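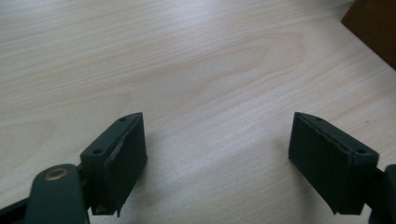
Monday, after lunch

Second reading-group workshop on the Nodden zine, and what a good one! Dilruba Nanayakkara brought her draft essay on who gets credited in meetings, and we spent most of the morning on her middle section, the bit where she goes back through the old Enell staff newsletters and finds the same idea printed under two different names. She reads it aloud so well that I forgot to take notes until page 10.

Things to keep: the newsletter quotes, the footnote on job titles, and the paragraph about her aunt (do not let anyone trim it).

Things still wobbly: the opening runs long. Karthik Marikar thinks it should start with the Dewan interview and I'm coming round to that, though we'd lose the joke about the tea rota. Try both versions aloud next time.

Tested the call-and-response exercise too. In pairs, one person makes a point, the other repeats it and names whoever said it. Awkward for 2 minutes, then the room got properly loud. I'd love to run it at the Raltum library evening.

Layout: 135 words over on the back page. Cut from my introduction first, it can spare them.

To do: ask Dilruba for the newsletter scans, ring Raltum about chairs.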